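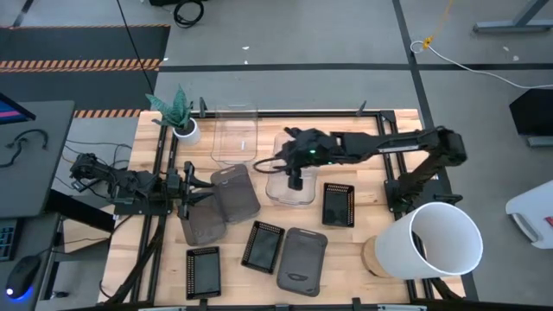 How many times do you have to show a robot arm a task before it can do it alone?

For the sorting task in my project I recorded 81 good demonstrations, and that got me a policy that works most of the time on trays it has seen before. A simpler task would need fewer. Anything with two arms touching the same object would need a lot more, and I ran out of semester before I could find out how many more.

We use cookies to remember your settings and count visits. By continuing to read you accept this. Accept / Manage preferences

So that's the short version, and the rest of this report is the long one. My project is called Dristia and I did it for the robotics lab course, with Desmond Lindqvist as my supervisor. The idea was to compare two ways of showing a two-armed robot what to do. One is to grab the arms and move them yourself, by hand. The other is to drive them from a second pair of arms that you hold while the real ones copy you. I went in sure that the first way would win (it just feels so natural!) and I was wrong, which I'll get to.

The setup

I have two black arms on a table with a frame of black rails around it, one arm on each side, each with a two-finger gripper. On the table there are gray trays and black trays with little holes along the rims, a couple of clear plastic containers and some other stuff to make it less tidy. There's a potted snake plant toward the back too. I grew pretty attached to that plant over the spring, and it got in the way of the left arm more than once.

The task I picked sounds very easy. Pick up a gray tray with the left arm, put it on the left side, then steady a container with the right arm and slide it over. A toddler could do it. It took me most of April to do it smoothly with robot arms.

Showing it by hand

For hand guiding you turn the motors soft so the arms go floppy, and then you push them around while the computer writes down every joint angle. The first afternoon was great fun. You can feel when the gripper touches the tray, and you can be very gentle.

Then I watched the recordings and my own hands were in every single one. My sleeves too. The robot learns from the camera pictures as well as the joint angles, and when it runs by itself there are no hands around to look at. I trained on those recordings anyway, to see what would happen, and the arms mostly drifted to a spot over the table and stayed there. I tried playing the joint angles back with no hands in view and recording the video again, and that helped, but if a tray shifted even slightly in the replay the whole recording was useless.

The other problem is that I have two hands and each arm needs about both of them. One hand holds the wrist and the other holds the elbow so it doesn't sag onto the table. Doing both arms at once meant asking somebody to take the second one, and then you have two people trying to breathe in time with each other. We got pretty good at it, but the motions looked jerky and there were long pauses where one of us was waiting for the other.

Showing it by remote control

The remote version uses a smaller pair of arms that you hold, and the big ones copy the angles. The software for this was already in the lab, a package called Drernetti that an earlier student group wrote, and I only had to fix the gripper scaling. (If you're the next person to use it: the gripper values are flipped on the left side. Check that first. I lost two days.)

At first I hated it. You can't feel anything, so you squeeze too hard, and you can't judge depth at all. Clear plastic is the worst. One of the containers practically disappears against the wood, and I kept closing the fingers next to it. What helped me was sitting lower and off to one side, and slowing way down for the last little bit before contact. After a week or so my hands just sort of knew where the grippers were, and after that I didn't want to go back.

My rule was to throw out any recording where I dropped something, bumped the frame or had to try a grasp more than 2 times. One retry I kept on purpose. Desmond suggested that, and I think it was the best advice I got all semester - the robot needs to see what a small mistake looks like and how to get out of it. My early batch was all perfect runs, and the policy trained on it had no clue what to do after a miss. It would close on air and carry the air very carefully to the left side of the table.

I also moved the trays between recordings. At the start I put them back in the same spots each time, and the arms learned those spots and nothing else. If you only take one thing from this report, move your stuff around! Turn the trays, swap the gray ones with each other, shove the containers somewhere else.

Training

Each recording was cut to 900 time steps, which is enough to finish the task with a little slack. Long pauses at the beginning got trimmed off. I'd sit there for a bit after pressing record, getting my hands settled, and the first policy copied that too and just sat there. It looked like it was thinking.

I trained 3 policies in total: one on the hand-guided replays, one on the early perfect remote runs and one on the final remote set. The last is the only one I'd show to anybody. The replay one can sometimes reach a tray. I didn't have time to run a proper test with the same tray positions for all of them, so please don't read this as a fair race. It's on my list, and it should have been higher on my list.

Things that still go wrong

The arms get in each other's way in the middle of the table. I always knew what my other hand was about to do, and the policy doesn't seem to know that at all. The right arm reaches across quite far, and if the left one is still hanging around there they knock together.

Light is a problem as well. I recorded almost everything in the evening, and on a bright morning the right gripper goes for reflections on the plastic. The next set should be recorded at different times of day, with the blinds both open and shut.

And my wrists got sore. I'd stop after an hour now, since the demos from my third hour were so sloppy that I deleted nearly all of them anyway.

The recordings and my notes are in the Fakhoury folder on the lab drive, with the bad runs kept separately in case anyone wants them. The calibration file for the left arm is in there too, and you need to load it before you start Drernetti, or the arm will sit a little crooked and you'll blame yourself for it like I did.

Last changed 6/8/25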